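My two-arm rig pushed too hard, and how I tracked it down

If you run two arms off one overhead frame, sooner or later one of them is going to lean on something it shouldn't. Mine did it for most of April, in simulation thankfully, and I'm writing up the fix because I couldn't find one anywhere when I needed it. You'll want a working two-arm scene, a way to log contact forces, and a pot of tea.

First, what went wrong. The job is a dull one: the right arm comes down to a little green cart on the table, takes hold of it and moves it along. In my runs the arm would get down to the cart quite nicely and then carry on going. The fingers pressed into the top, the force climbed, and the solver either held everything in a sort of angry standstill or flung the cart off the table. Out of 409 runs, 11 ended with the cart on the floor. That doesn't sound like many, but Marcelle Tessier, who was getting the real pair of arms ready over at Avberg, took one look at my force plot and told me I wasn't coming anywhere near her hardware with that.

Step one: stop watching the pretty view and log something

I lost days to staring at replays. Don't! Write out four things for every control step: the commanded gripper height, the measured gripper height, the contact force at the fingers, and the name of the body being touched. In Jistau (the simulator I use) that last one is switched off by default, so go and tick it.

Then plot commanded against measured. If the two lines sit on top of each other until contact and then drift apart, your arm is being told to go somewhere it can't reach. Mine parted company the moment the fingers touched.

Step two: freeze it at the bad moment

Set a pause that trips when the force goes over a limit. I used 300 newtons, far too high for real life but handy for catching only the nasty ones. Once it has paused, swing the view round and have a proper look at both arms, including the one you think is innocent.

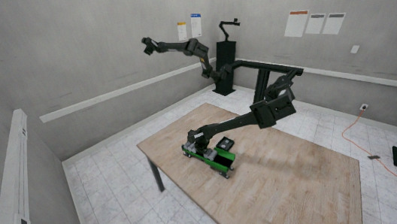
Right arm down on the cart, other arm up and out to the left.

With everything stopped you can check things one at a time. I asked for the distance between the two arms first, as my pet theory was that they were knocking each other off course. They weren't, so that was a week of theory in the bin. Then I asked for the height of the cart's top, and got a number that didn't match the one in my task file.

Step three: check where your heights are measured from

So here's the culprit. My task file gave the grasp height from the table top, and the planner was reading it from the underside of the table top. Same number, different starting point, and the whole thickness of the wood in between. The arm was dutifully trying to put its fingers inside the cart.

To test for this on yours, delete the cart and run the same move over the bare spot. With nothing in the way the gripper will go to exactly where it has been told to go, and you can read off the height. If it ends up lower than the top of the thing you meant to pick up, you've got my problem or a cousin of it.

The fix was one line. I put a named marker on the table surface and made every height in the task file refer to that marker. Elias Smadi suggested giving the marker a daft name so it would never be mixed up with anything else, and it's been called "marmalade" ever since.

Step four: put a guard in anyway

Getting the number right isn't enough - the next wrong number is already on its way. Add a guarded descent:

Bring the gripper down at normal speed to a hover point above the cart.
Drop to a slow speed for the last bit.
Stop the moment the force passes your touch limit.
If the stop comes earlier or later than expected, back off straight up and raise an error.

Please don't let it retry by itself. I had mine retrying at first and it just pressed on the cart over and over, very politely.

Keep the other arm in the check too. When one arm faults, both should hold still until you clear it. On a shared frame you don't want the second one sailing off to its next waypoint while you're leaning in to see what happened to the first.

Step five: run it until you're bored

I did 1,000 runs with the marker and the guard both in. The cart stayed on the table in all of them. The guard did trip now and then, nearly always when the cart started at a steep angle and a finger came down on the side rail, so I'm now working through the approach angles with Tamer Khasawneh. I'll add a section here once we've got something worth copying.

Last updated 28/09/2018. If your simulator names its contact bodies differently, leave a comment with the version you're on and I'll try to help.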